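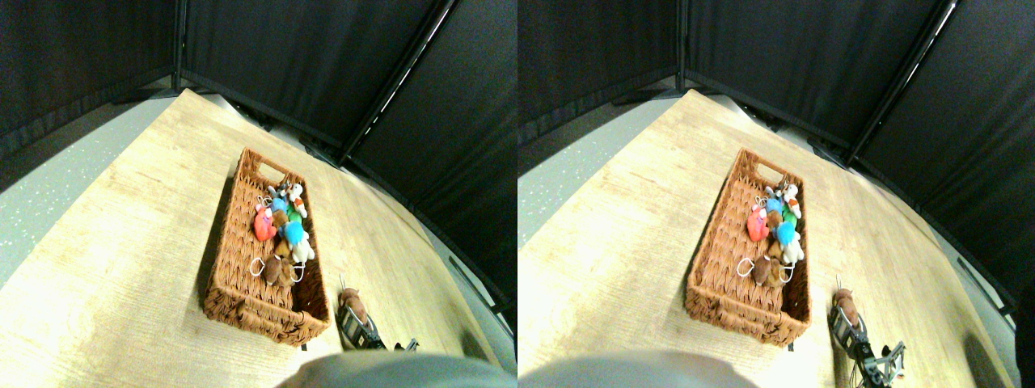

Ranger les petites peluches : panier en osier ou boîte fermée ?

Forum Maison et rangement > Chambre d'enfant

korkow52
Bonjour à tous. J'ai repris le tri des jouets et je bloque sur les petites peluches. Pour l'instant elles sont dans un panier rectangulaire tressé, brun-rouge, avec une poignée découpée sur le petit côté. Je le pose sur la table pour trier et il retourne ensuite sur l'étagère du bas. Il y a un peu de tout dedans : des bleues, des blanches, une verte, une rose tirant sur le rouge, une marron. Les grosses sont ailleurs, elles ne me posent pas de problème.
Mes questions :
- est-ce que l'osier abîme les peluches à la longue (fils tirés, poils accrochés) ?
- comment nettoyer un panier comme ça sans le démonter, il n'a pas de doublure ?
- est-ce que vous laissez les cordons et les étiquettes ?
Merci d'avance.

fehr_12
Bonjour. Chez nous l'osier a tenu des années sans souci. Les seuls fils tirés venaient d'un brin cassé dans un angle. Passe un vieux collant à l'intérieur du panier, là où il accroche tu le sens tout de suite. Un coup de papier de verre fin et c'est réglé.
Pour la poussière, aspirateur avec la petite brosse, puis un chiffon à peine humide. Surtout ne pas le tremper, le mien s'est déformé quand je l'ai mis dans la baignoire.

Pruslow
Pas d'accord pour l'osier. Ça laisse passer la poussière de tous les côtés et une peluche, ça la garde. J'ai tout mis en boîtes plastique à couvercle en février et je ne reviendrais pas en arrière. Deux boîtes empilées, on voit à travers, terminé.

fehr_12
Sauf qu'un enfant n'ouvre pas une boîte à couvercle, ou alors il l'ouvre et ne la referme jamais. Dans un panier ouvert il prend et il remet.

Pruslow
Le mien referme. Question d'habitude.

korkow52
Le couvercle, j'ai essayé. Il a fini sous le lit. Je voudrais garder le panier si possible, il est à la bonne largeur pour l'étagère.

Bernasum
Pour les cordons : je coupe tout ce qui fait une boucle. Les étiquettes cousues avec les consignes de lavage, je les garde, sinon on ne sait plus à quelle température laver. Les attaches en carton partent à la poubelle dès l'achat.
Pour l'organisation, je mets les plus rondes au fond et les plates par-dessus. Si le panier est plein jusqu'au bord, les petites tombent derrière l'étagère.

korkow52
Je viens de regarder, la marron a encore une boucle de cordon blanc. Je vais la couper ce soir. Et les pompons, vous les lavez comment ? J'ai peur qu'ils s'effilochent en machine. Pour les poils longs du genre bleu clair tout duveteux, même question.

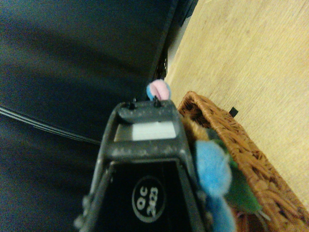 Tanner Sawatzky pense que les pompons ne vont pas en machine, même dans un filet. Il les lave dans un bol d'eau tiède avec une goutte de savon liquide, les presse dans une serviette et les laisse sécher à plat. Je recopie sa réponse ici, il l'avait postée dans l'autre sujet.

Bernasum
Moi je les passe en machine dans une taie d'oreiller nouée, 30 degrés, essorage au minimum. Aucun pompon perdu à ce jour. Les poils longs, je les brosse quand c'est encore un peu humide, avec une brosse à cheveux pour bébé. Pas de sèche-linge.

Pruslow
La taie nouée, je confirme, ça marche. En revanche attention à la feutrine, elle rétrécit ou elle gondole. Tout ce qui a des feuilles ou des oreilles en feutrine, je le fais à la main.

fehr_12
+1 pour la feutrine. Et séchage complet avant de remettre dans le panier, sinon l'osier prend l'humidité et ça sent le renfermé. Je compte 2 jours à l'air libre pour les plus rembourrées.

korkow52
D'accord. Donc je fais : cordon coupé, test du collant dans le panier, lavage en taie pour les simples et à la main pour celles à pompon ou avec de la feutrine. Est-ce que je mets un tissu au fond ?

Bernasum
Un torchon plié suffit. Tu le laves en même temps que le reste.

Pruslow
Avec un torchon au fond et un autre posé dessus, tu auras presque une boîte fermée.

korkow52
Je commence par celui du fond. Je repasserai dire si la verte a survécu au lavage à la main.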